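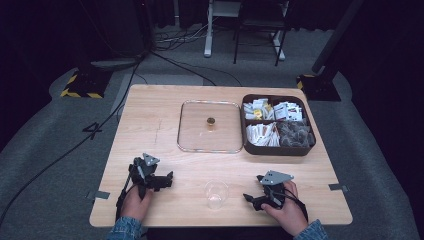
Sort tea supplies by format before filling a tray. Flat sachets stand on edge and pack tightly; mesh pyramid bags do not stack and need a compartment of their own. In a divided tray, put mixed packets in the upper section, paper-wrapped bags in rows on their sides, and pyramids in a pile, as in the brown tray on the table. Keep jars outside it - a small one with a metallic-looking cap can sit on a square glass lid.

Capacity: 100 flat sachets fit the Trukia tray. Wipe the compartments every 6 weeks and dry fully before refilling.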